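Mollura Supper Swap – Your Questions

I get the same emails every month, so I finally sat down on a Tuesday and typed up my answers. If yours isn't covered, write to me and I'll add it. – Anong

What is the supper swap?

We cook one big batch of something at home, bring it along in portions, and go home with everybody else's portions. You make one dinner and eat six different ones. I started it with my neighbor Kulsoom Khokhar when we both had new babies and were sick of our own cooking, and it has grown quite a bit since then!

How many portions do I bring?

Six, each one enough for two adults. If you're cooking for a bigger family, tell me when you sign up and I'll put you in the large group (those portions feed four, and yes, it's a lot of chopping).

What does it cost?

It's $3 a month, and that goes to the room. You pay for your own groceries. I'd try to keep your batch under $30, but I'm not going to check your receipts. 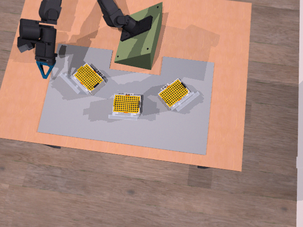

Can I bring something that isn't frozen?

Fresh is fine as long as it will keep in the fridge for a couple of days. Soups, curries and stews do best. Please bring it cold in a cooler bag, and write the date you cooked it on the lid.

Do I have to label everything?

Please do. I want the name of the dish, every ingredient, and how to reheat it. Jirayu Chuensuk has a sesame allergy and we take it seriously, so "spices" doesn't count as an ingredient. Masking tape and a marker work great.

I'm not a very good cook. Should I still come?

Please come! My first batch was a lentil bake you could have tiled a bathroom with, and people still talk to me. Pick something you've made before and make more of it. Chili is a good one to start with, or baked ziti. I'd stay away from anything with a crispy top, as it goes sad in the freezer – I've tried it with panko, with crackers and with cornflakes. 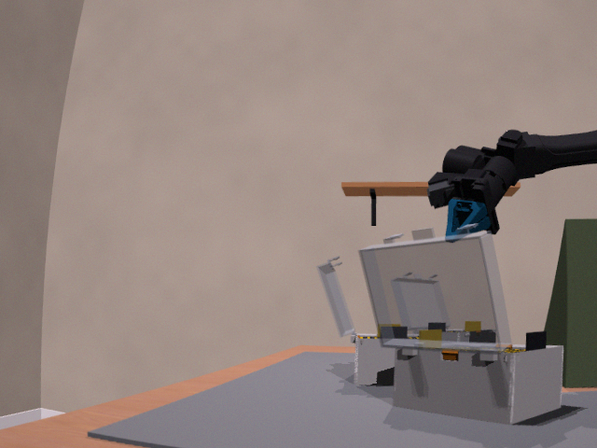 Rice is another one to watch. It's okay frozen if you cool it fast and pack it flat, but I'd leave it out and let people cook their own.

What about containers?

Use ones you don't mind losing track of for a month. Put your initials on the bottom. I have a stack of 34 lids at my house right now and hardly any of them fit anything, so if you're missing one, come and dig.

What if I can't make it?

Let me know by noon the day before. Teodoro Rivas can usually drop off a batch for you if you live on the Claker side of town. We skip June because half the group is away.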